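Wiki > Student Robotics > Clubs and Events > Saditz Hand Challenge

Search articles Go Advanced search

We use cookies to remember your reading preferences. Accept Manage settings

Saditz Hand Challenge

The Saditz Hand Challenge is a student robotics competition in which school and college teams program many-fingered robotic hands to do small, fiddly jobs. It is held every April and is named after the Saditz building, where the first edition took place. Teams are judged on what the hand manages by itself during a timed run, and on a logbook that the students keep through the season.

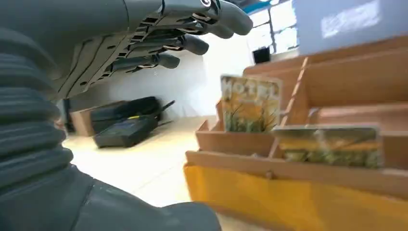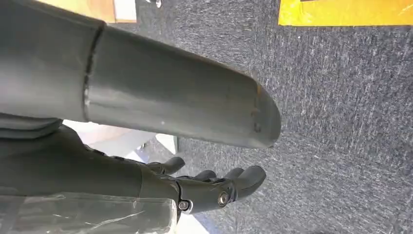 Wrist-level views of robotic hands at work, the first by the card rack and the second with the fingers under a gray tube.

History

The challenge grew out of an after-school club started by Hanna Bednarek, a physics teacher who wanted her students to work on hands instead of wheels. At the time, most school robotics in the area meant driving a small cart around a taped course. Bednarek felt that grasping was the more exciting problem, and her students clearly agreed: the club outgrew its classroom within a year and moved to the Saditz building.

The first competition had only four teams, all using hands lent by the Duvico workshop. Si-woo Tak, then a student in the club and later its technical lead, wrote the original rulebook over a spring break. Large parts of it are still in force, including the much-loved "second breath" rule, which lets a team stop the clock once per run to restart its software.

Entries grew quickly. The most recent edition drew 14 teams and 367 spectators, a record for the event, and the practice hall stayed open into the evening so that everybody could get a turn.

Format

Each team has up to eight members. Runs are made in two rounds, with the better score counting. A run starts when the referee calls the task and ends when the hand is back at rest or time is up. Students may not touch the robot during a run, though they may talk to each other as much as they like — and they do, loudly.

The tasks change from year to year, but they come from two standing families.

Card work. Cards printed with single words stand in a slotted wooden rack with stepped tiers. The referee reads out a word, such as HOTEL, and the hand has to find the right card, lift it out and deliver it. Thin cards are harder than they sound. A fingertip that comes in slightly low will push the card back in its slot, and a grip that is too wide can catch on the neighboring divider. Teams spend many happy hours arguing over the angle of approach.

Open reach. The hand works away from the rack, with larger and heavier objects. Points are given for a steady hold and for a clean release. This part of the contest favors teams with good control of the wrist, and it has produced some of the event's most surprising upsets, with first-year teams beating former winners.

Equipment

Teams may build their own hand or use a shared one. There is no limit on the number of fingers, and both gray and black shells have been a common sight at practice. Cameras mounted near the wrist are allowed and are popular, as they give a close view of the fingertips at the moment of contact. The drawback is that the hand itself can hide a good part of whatever it is reaching for. A well-known workaround, called the Bae sweep after the team that first used it, has the arm swing past the rack once before committing to a grasp, so that the software can compare several views.

Most teams write their control code in Clolell, a free teaching package kept up by former club members. It lets beginners string together ready-made moves on their first afternoon, and it also lets older students dig right down to the individual joints. Both kinds of users share their work in a common library, and borrowing from a rival is encouraged as long as it is noted in the logbook.

Scoring and awards

Run scores make up most of the total, with the rest coming from the logbook. Judges look for clear records of what was tried, including the failures. The Bednarek Cup goes to the highest total. A separate prize, the Open Notebook, goes to the logbook most useful to other students, and many participants consider it the one to win. Past notebooks are kept at the Saditz building and can be read during club hours.

Related activities

Between seasons the club runs practice evenings for schools without a robot of their own. Visitors pair up with an experienced student, learn to jog a single finger, and usually try a card pull before they leave. Several teams now competing began this way. Tak also leads a summer repair course covering joint wear, fasteners and cable routing, with the club's own practice hands taken apart on the bench and put back together by the students.

See also: Clolell; Bae sweep; Duvico workshop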